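Moving house, week two

7 March 2022

So we're in. Sort of. The keys to the Rowbotham Street place came through two days late and the van was already booked, so everything we own spent a night in Keith Pilkington's garage. Thank you Keith. I owe you several beers and a new bulb, I think I knocked the old one with a lamp.

Distance from old front door to new one – 273 miles. I drove it with a spider plant on my lap for the last bit. Do not recommend.

Mesdale is nice though. Quiet. There's a bakery that shuts at noon and a hardware store that never seems to shut at all. Got lost twice looking for the post office, it's inside the pharmacy. Of course it is.

The boxes. I had a system, color stickers, one per room, and it lasted until the kitchen. After that I just wrote STUFF on everything. I have opened STUFF and found a colander, my tax papers and one ski glove. Next time I'm labeling properly, and keeping the tape somewhere I can get at it, and having a tray for all the little things that end up in coat pockets. 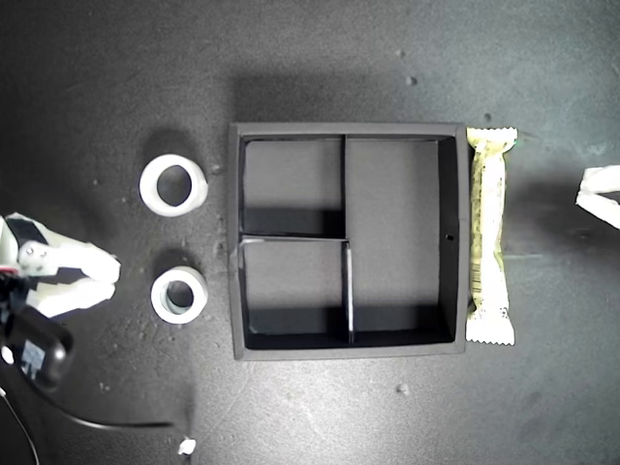 Money

Ugh. Budgeted 1000 for the move and went over by the end of the first day. Van deposit, extra night on the van, fuel, then four separate takeouts becuase the pans were in STUFF. The old landlord kept 100 for "cleaning" and I scrubbed that oven until my hands hurt. Still cross. I've written to him. Twice.

The internet people say May. May! Until then I'm posting this from my phone, leaning on the bedroom windowsill, so forgive the spelling.

What went right: the sofa fit. Measured it three times and still held my breath in the doorway. The cat came out from behind the water heater after a day and a half and now aparently owns the landing. And the neighbors on the left brought soup – lentil, very good, need to give the pot back.

Still to do – curtains, bathroom lock, change my address with the bank, find the other ski glove. Desk is next, I want one big dark table and no drawers, drawers are where things go to die in my house. 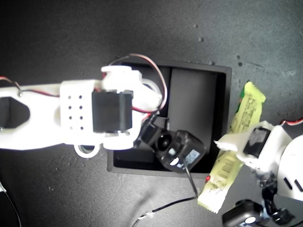
Dark speckled tabletop, white arm, red and black wires.

Anyway. Soup pot. Going next door now before they eat dinner. More when I've found the kettle.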